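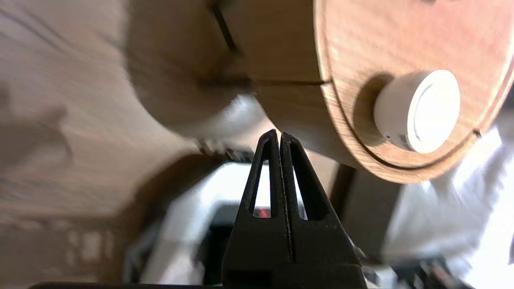
marlowe_pines wrote:
I'd leave the groove alone, personally. Once you start filling a groove like that you have to get it level all the way around, and a round top gives you no corner to hide a sloppy spot in. I tried it on my aunt's plant table and ended up sanding the whole thing back.

Rustard (original poster) wrote:
Thank you, that's just the sort of thing I was hoping to hear before I opened the filler! I do love the ring around the top, but crumbs get down in there every single breakfast and I'm forever going around it with a toothpick. The grain is so pretty and pale, and I'd hate to muddy it.

Orico wrote:
Going to disagree with marlowe, kindly. A clear wax filler pressed in with a plastic card is not hard, and if you hate it you can warm it and lift it out again. Mine has lasted 5 years with children leaning on it. Do 2 thin passes, and let the first one set overnight.

marlowe_pines wrote:
Wax in a kitchen, though? One hot casserole dish and you've got a puddle.

Orico wrote:
We use trivets, like civilized people :)

Durrani wrote:
You could skip the filler and get a soft brush – the kind sold for cleaning keyboards works nicely. Brush first, then a barely damp cloth, then dry it right away. I'd look closely at any little gaps where the rim pieces meet, too, as that's where water likes to sneak in on ours. A dab of wood glue on a pin took care of it.

Rustard (original poster) wrote:
Brush ordered! I'll live with the groove until April and then decide about the wax. Orico, did you oil the top before or after?

Orico wrote:
After, and only a little.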